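Put the Fruit Where People Can See It

by Lai-ching Hsieh

25th June

The crisper drawer is where fruit goes to die. I've said this at dinners, I've said it to my sister on the phone, now I'm saying it here and you can write in.

Last December I cleaned out my fridge and found two mandarins behind a jar. Hard as golf balls. Bought by me, paid for by me, forgotten by me. I don't forget things on a table. I forget things in drawers. Everyone does, and still we buy the drawers. Bigger ones every year. The Groleck I nearly bought had a drawer with its own little dial for humidity and cost 700 dollars more than the one without. For a dial! To keep things fresh that I was never going to look at.

My grandmother had no drawer. She had a cloth, striped, loud, washed so often it had gone soft like a handkerchief, and whatever came home from the market went straight onto it. Oranges, tomatoes, whatever was long and awkward. No bowl. You walked past and your hand went out. That was lunch, half the time. 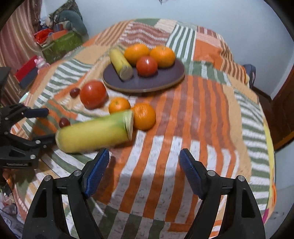
And color. Why are we so scared of color under food? White plates, gray counters, a linen runner the shade of oatmeal. A mandarin on oatmeal linen looks like it's waiting for a dentist. Put it on orange and green and rust stripes and it looks like somebody lives there. I know the argument, the food should stand out, the background should be quiet. Fine for a restaurant. At home I want the whole thing noisy.

Hok-lam Chuang disagrees with me on this and has for years. He runs the housewares floor at Kikuchi and sells more plain white bowls than anything else in the store. His line is that a bowl gives fruit a home. Mine is that a bowl gives fruit a basement. The bottom layer never gets eaten. You take from the top, you refill the top, and down there in the dark something is going soft against something else. We have all put a thumb through that orange.

So, spread it out. One layer. That's my whole method and I'm not selling a book.

Now the part that gets me the mail. I don't think it has to be a table.

My table is small and it's mostly paper. Bills, the laptop, a lamp I keep meaning to fix. When people come over and I've been to the market, I sort the haul on the bed. On the quilt, in daylight, everything out of the bags at once so I can see what I've got and what I bought twice. Sugarcane won't fit anywhere else anyway, even cut down. Tomatoes next to dates next to oranges, a plate in the middle so there's something to carry off what gets picked. The TV is off. People sit on the edge and choose. It's the nicest ten minutes of the visit and then it all goes to the kitchen.

My mother would faint. Food on a bed! But it's whole fruit in its own skin, it gets washed after, and the quilt gets washed too. I've seen what people put on kitchen counters. Handbags. Car keys. The cat.

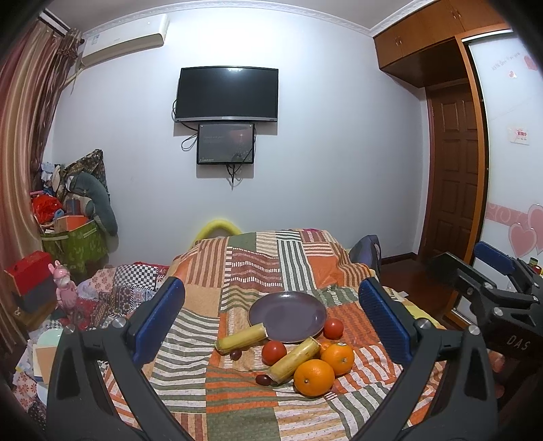

Fruit, sugarcane and an empty plate on a patchwork quilt.

What I'm really against is the idea that every object has one correct room. Tolov sent me a catalog this spring, 139 pages, and I swear half of it was containers for putting inside other containers. A tray for the drawer. A box for the tray. A label for the box so you remember whats in it. If you need a label you've already lost the thing.

There are limits, I'm not a fool. Berries go in the fridge. Cut fruit goes in the fridge. Anything cane you've peeled, eat it, don't leave it around for the ants. In August I shop smaller and more often, which is a pain, and I do it. And if you have a dog who likes tomatoes then the bed is out, sorry.

But oranges? Mandarins? A tomato you mean to eat tomorrow? Leave them out. A cold tomato tastes like the fridge. I will not be moved on that, Hok-lam can bring all the bowls he likes.

Try it for a week with one cloth you already own. Not a new one from Keker, please, they want 22 dollars for a tea towel. An old one, the ugly one, the one with to many stripes. Lay it down, empty the bag on it, and see what gets eaten first. At my place it's always the mandarins.

Comments (4)

marrowbone: Agree on tomatoes, strongly disagree on the bed. Strongly.

Peg in 4B: We did this growing up, newspaper on the bed and all the oranges on top. Had forgotten until I read this. My brothers fought over the small ones.

H. Chuang: The basement line was mine, I said it about your fridge.

tinroof: what do you do about fruit flies though? serious question, I have them from one banana

Contact the editor | Copyright, all rights reserved | Back to top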